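30/09/2024, sim bench, drawer task
Ülle Kalniņš

Continued with the gripper comparison in the simulator. Two models: the Zarell parallel gripper with the short white fingertips, and the Chávez one with the longer fingers. Same arm, same controller, same drawer with the black bar handle, 47 trials for each. Only the wrist camera is given to the policy.

Zarell opened the drawer in 19 trials. I expected more. Most of the failures are in the last part of the approach, when the hand comes too low and the bar goes to the upper border of the view. The Chávez run is not finished, it stopped after 3 trials with a joint limit error – I must check the mounting offset in the Jakdale file before I start it again.

I saved some renders to discuss with colleagues. 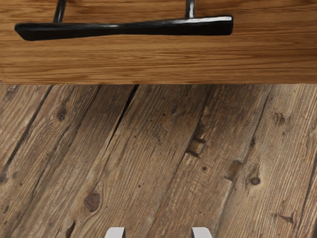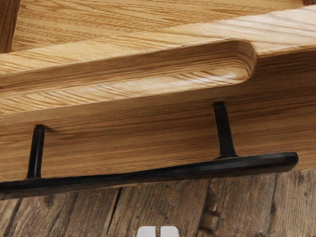
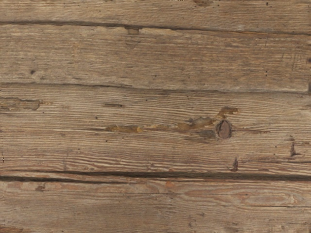 Plank floor in all three, handle only in the first two.

Is it worth to replace the controller before we compare the grippers?
We keep the present one until both grippers have the full set of trials, otherwise we will not know which change made the difference.

Other notes. Closing force limit was left at the default value for both. The step limit is 800 per trial, and the slow approaches use almost all of it. I tried 3 starting heights in the afternoon and the highest one looks better, but it was by hand and without a log, so I don't count it.

The Flornovance arm model has a new wrist since January and our camera offset is still from the old one. It can be a part of the problem. I will measure it again tomorrow, and then repeat the Zarell set with the same seeds.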